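La noche que salió Akex 7

Llevaba desde las cuatro de la tarde dándole a actualizar en la página de descargas, como quien espera el resultado de unas oposiciones. Y de pronto, ahí estaba: Akex 7, con su numerito nuevo y todo. ¡Casi tiro el café!

Lo grabé en un USB viejo, apagué el portátil y lo volví a encender con el dedo ya puesto en la tecla de arranque. La versión anterior te soltaba una ristra de letras verdes (a mí me gustaba, me sentía importante). La nueva enseña un faro que gira despacito. Giró dos veces y se quedó quieto.

– Venga, guapo – le dije, porque yo a los ordenadores les hablo.

Esperé. Me hice una tortilla, me la comí de pie y el faro seguía igual, así que me fui al foro de Kemeys con el móvil. Había un hilo de 1000 mensajes, casi todos de gente discutiendo si el fondo de pantalla era azul o gris. 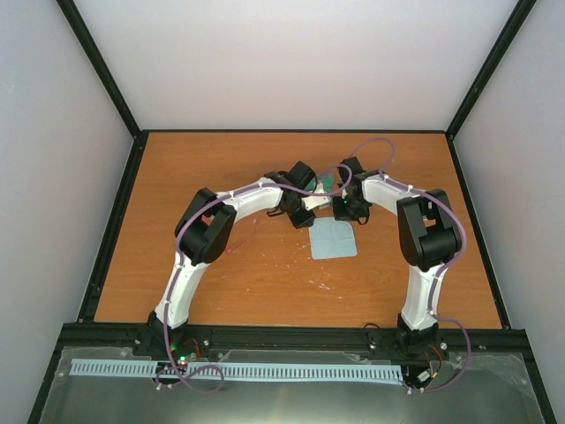
Dos brazos, uno frente al otro, sobre el tablero de madera.

En la última página alguien decía que la culpa era de Simwood, el gestor de ventanas, y que bastaba con arrancar sin sonido. ¡Sin sonido! Qué tendría que ver. Lo probé igualmente, ya de madrugada y en pijama, y el faro dio una vuelta, y otra, y otra más, y apareció el escritorio.

Precioso, de verdad. Iconos redondos, el reloj arriba, una papelera que bostezaba al abrirla. Me pasé un buen rato abriéndola y cerrándola.

Luego salió un aviso en la esquina: «Plarmont quiere saludarte». Yo no había instalado ningún Plarmont. Acerqué el ratón a la equis, muy despacio, y el aviso cambió de texto.

«¿Qué tal la tortilla?», ponía.

Le di a aceptar.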